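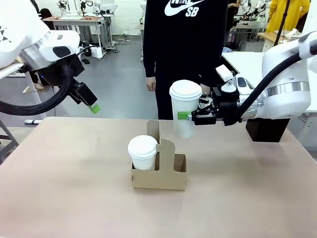

Second cup held above the carrier, right arm doing the work.

Loading a drink carrier with a two-arm robot

Updated 7/14/20

I've had a lot of email asking how we get paper cups into a cardboard carrier without crushing them, so I finally wrote the steps down. You'll need two lidded cups, a carrier, a clear table and a gripper with soft fingertip pads (ours are bright green, so they're easy to spot on camera!).

1. Set the carrier down with its low wall facing you and open the folds all the way. A half-open compartment will snag the cup every single time. Ask me how I know.

2. Put the first cup in one side. The carrier slides around a lot less with some weight in it.

3. Teach the grasp on the second cup. Go for the side, below the lid, and close slowly. I start at 40 percent grip force and drop it by 5 until the cup slips, then go back up one notch. Lids pop off if you squeeze too close to the rim, and that's a mess you only want to make with water.

4. Lift straight up and save a waypoint well above the handle. Mirjam Bosman talked me into adding this one after I'd knocked the carrier over all evening, and she was right.

5. Move over the empty compartment, come down slowly, and stop 3 millimeters before the bottom. Open the fingers and let the cup drop that last little bit.

Keep the other arm parked out to the side with its gripper open. If your cups wobble on the way over, slow down the sideways move first and leave the lift alone. My Trirlow script has both speeds at the top of the file, so just change those and run it again.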